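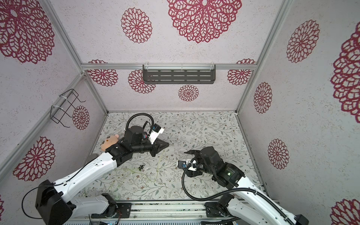

Page 2 of 3

**Ticket 1340: wall covering came out lavender, ordered as white**
Product: Lotley mandala print, crimson on "soft white"
Opened by: Zuzana Holub
Assigned to: Musa Yusuf
Status: open, waiting on supplier

**9:10, Musa**

Picking this up from page 1. Zuzana says the covering on her enclosure walls is the wrong background color. Supplier's first answer was "normal screen variation." I don't buy it. Screen variation explains a shopping page looking different from the roll. She is comparing the wall to a swatch she has in her hand.

What I have confirmed so far:

- Her order line says soft white.
- The label on the leftover roll also says soft white.
- The red flowers are fine with her. Crimson was ordered and crimson is what's up there. The complaint is the background only.

**9:45, Musa**

Supplier (Birker) suggests the bulbs. They want her to swap to a warmer bulb and look again. I passed it on, with low hopes.

**11:20, Zuzana**

Did the bulb. Also took the leftover piece out to the parking lot and looked at it in daylight. Still purple-ish next to the swatch. I'd like it noted that I have now bought a bulb for this.

**11:35, Musa**

Noted. Asked Birker about the batch. They printed 2,000 rolls in February and say no one else has complained. That tells me how many people wrote in. It doesn't tell me what color the rolls are.

**1:15, Ulises Acuña (second line)**

Could the old paint be showing through? The covering is thin, and a blue or gray wall behind it would do this.

**1:30, Zuzana**

No. The boards were primed white before anything went on, and the leftover piece has never been stuck to anything. Same color on both.

**1:40, Musa**

Paint ruled out, then. Bulb ruled out too as far as I'm concerned, though Birker will probably bring it up again. 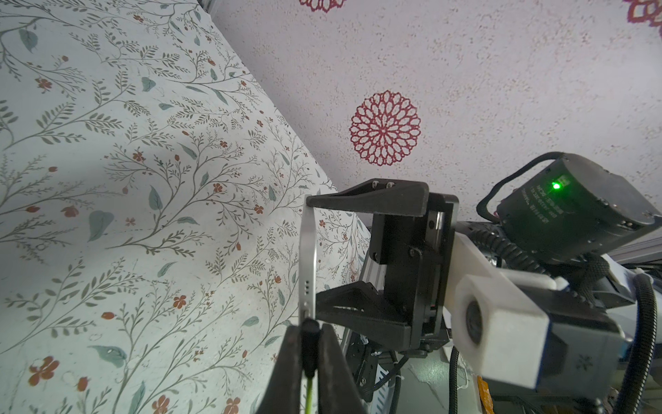 Background color is still the only thing under dispute, and Birker's latest theory is that a busy red print fools the eye into seeing a tint that isn't in the paper. Maybe it does, a little. But the floral fabric runs right up against the wall, and its background is off-white with plenty of rust-red blossoms of its own. It doesn't look lavender. The wall does. There is also a fine pink and gray speckle in the wall pattern, and I can't find any mention of speckle in the listing - it just says "plain ground." I think the speckle is a better lead than the bulb ever was.

**2:25, Ulises**

Agree on the speckle. Checked the catalog: there is a second version of this print, sold as "heather." Same flowers, speckled ground. Could be heather in a soft white wrapper.

**2:50, Musa**

Sent that to Birker and asked for the print code on the back edge of a heather roll. Zuzana's leftover ends in 23.

**3:40, Musa**

Birker replied that codes "may not reflect the finish." Then I'd like to know what they are for. Asked again, and asked for a cut sample of each version by mail, at their cost.

**Next steps**

- [ ] Birker to send both samples
- [ ] Zuzana to keep the leftover piece and the label, and please don't strip the walls yet
- [ ] Refund or replacement on hold until the samples are compared
- [ ] Ask whether the bulb can be refunded too (Zuzana's request)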